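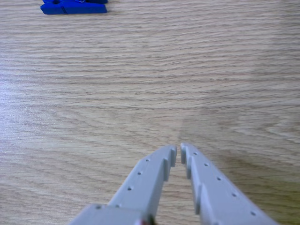 La pince grise du Tandov et une pince à linge bleue, sur la table de démonstration.

Accueil > Essais > Robots de table > Tandov

Imprimer | Envoyer par e-mail

Tandov, le petit bras de chez Skollard : mon avis après la journée portes ouvertes

Dimanche 14 janvier 2018

J'y allais surtout pour le café et pour sortir un peu de chez moi, et je suis restée tout l'après-midi ! Skollard ouvrait son atelier de Numthorpe au public, avec 4 tables de démonstration, et j'ai filé droit vers celle du Tandov, le bras à 199 euros dont je vous parle depuis juillet.

L'exercice est tout bête : ramasser des pinces à linge et les déposer dans une boîte. On pilote avec une manette (j'ai mis du temps à comprendre dans quel sens tournait le poignet) ou bien on laisse le programme se débrouiller. J'ai fait les deux. À la main, j'ai eu droit à 26 essais, et je ne vous dirai pas combien de fois j'ai pincé du vide — le démonstrateur a été très poli.

Ce qui m'a plu, c'est la pince. Deux doigts en plastique gris clair, mat, avec une rangée de petits trous ronds sur le dessus. Moi qui bricole, j'ai tout de suite pensé à visser mes propres embouts là-dessus, et on m'a confirmé que c'était permis sans perdre la garantie. Les bouts sont carrés, avec une petite encoche, et ça se referme bien droit.

Ce qui m'a moins plu : le bruit. Mon vieux Kadlec, qui a pourtant coûté moins cher, est bien plus discret. Et le câble d'alimentation est trop court, il m'a fallu deux rallonges pour me faire une idée de ce que ça donnerait dans mon salon (ils en prêtent, c'est gentil). La notice n'existe qu'en anglais pour le moment.

Je l'achète ? Oui, je crois, mais au printemps, quand la version avec le câble long sera en rayon. Le prochain après-midi de démonstration est gratuit, il faut juste s'inscrire à l'accueil.

12 partages | 7 commentaires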